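Visit report: Kumsa cup works, open day, Hatthorpe

The Kumsa site in Hatthorpe opens to trade visitors once a year, in February. I went with Radwa Benkirane, who buys for the Grivano kiosks and wanted to settle a question on lids before reordering. Registration was at the side gate at 8:30. The tour covers the printing hall, the forming line and the sample room, in that order.

Printing is done on flat board before cutting. The black stock gets two passes of ink and one of varnish, and Mekdes Tamiru, our guide, put the drying time between passes at four hours. The sample room is at the end of the corridor, with a white tabletop and wood-grain paneling, and a black paper cup was on the table when we got there.

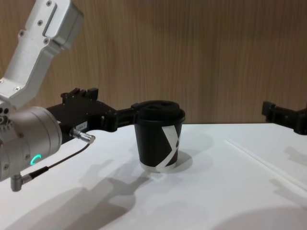 The black cup is sold under the Pimow name. It is a single-wall cup with a rolled rim and a separate press-on lid. Kumsa forms the side seam with heat and no glue, then crimps the base in a second station. Tamiru cut a finished cup down the seam for us - the overlap was even from rim to base, with no scorching on the inside face.

Rim diameter is checked with a ring gauge at the start of each shift and again after every reel change. We were allowed to try the gauge. Of the six cups I measured, all passed, one of them a little tight.

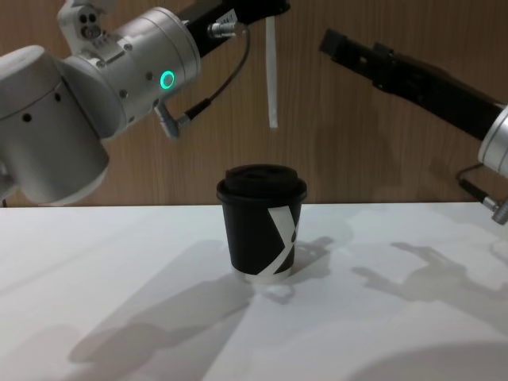

Short black takeaway-style cup, sample room, Kumsa

Lid fit took up most of the discussion. Kumsa buys its lids from outside, and the mold was changed last fall. Radwa had complaints from three kiosks about lids lifting on the seam side. The answer given was that the new lid needs to be pressed down opposite the seam first, then over it. This is printed on the carton, but on the bottom flap.
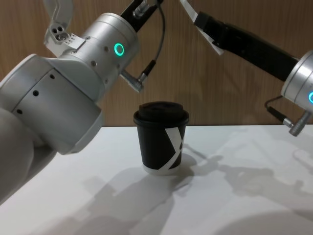 Tahmineh Ranjbar read a draft of these notes and objected to that part. In her view an instruction on a carton is no fix for a lid problem, and a kiosk with a line at the counter will press the lid wherever the thumb lands. She would ask for the old mold back, or a wider bead on the rim.

I put the wider bead to Ákos Gulyás on the forming line. It can be done, but it takes a new curling tool and slows the line, so there would be a minimum order. He did not have a figure and promised one by email.
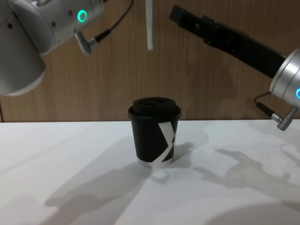
Storage was the other item. Sleeves should stay closed until use and be kept off the floor, away from outside doors. Board that has taken up moisture softens at the rim first, and a soft rim will not hold either lid. Grivano keeps its stock next to a loading door, so that will have to move.

The tour ended at 11:40. Parking is on the street only. Safety shoes are required on the forming line and the loan pairs stop at size 11.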